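Petitz digs for treasure again with new slot Fjeld

Posted Thursday by the slots desk
14 comments | 39 shares

I've been looking forward to this one for ages, so forgive me if I gush a bit. Petitz has finally put Fjeld live, and I spent most of last night with a pot of tea and the demo version (no real money spent, my bank will be pleased to hear). It's a 5×4 game with 20 fixed lines, set halfway up a snowy mountain where a very grumpy troll is sitting on a heap of stolen trinkets.

The troll is the one to watch. Every so often he nods off in the base game, and while he's snoring any wild that lands stays put for the next spin. It doesn't sound like much, but I had three of them stuck on the middle reels at one point and let out a proper squeal!

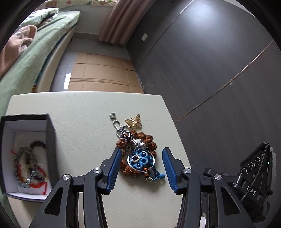
A gold butterfly among silver pieces and reddish-brown beads.

Three lanterns get you into the free spins, and you choose between two paths. The low road gives you 14 spins with small multipliers, the high road gives you fewer spins but the troll sleeps through all of them. I went high every time and got very little for it, so maybe don't copy me. The top prize is 2,000 times your stake, a bit modest next to what other studios are putting out this year – but the wins do seem to come along often enough to keep you interested.

My one moan is the music. There's a fiddle tune on a short loop and I had it muted before the tea had gone cold. The sound settings are tucked away in the second menu, by the way, under the paytable.
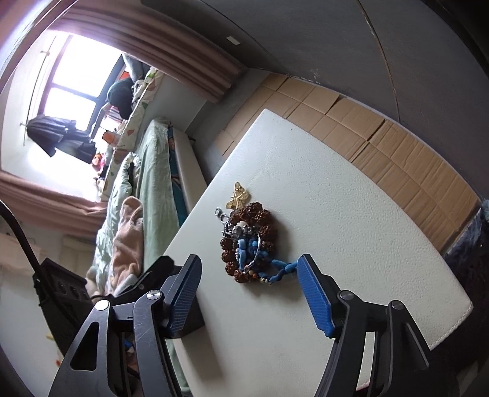 Blue stone chips, dark brown beads and a gold dragonfly pendant.

Fjeld is at Ploser and Povitholm from today, and Petitz tells me other casinos will get it in December. Povitholm is also putting it into its weekend leaderboard, with the usual rules on minimum stakes. I'll have a full review up once I've had a longer go at the low road. As ever, it's 18+ only, so set yourself a limit before you start and stick to it.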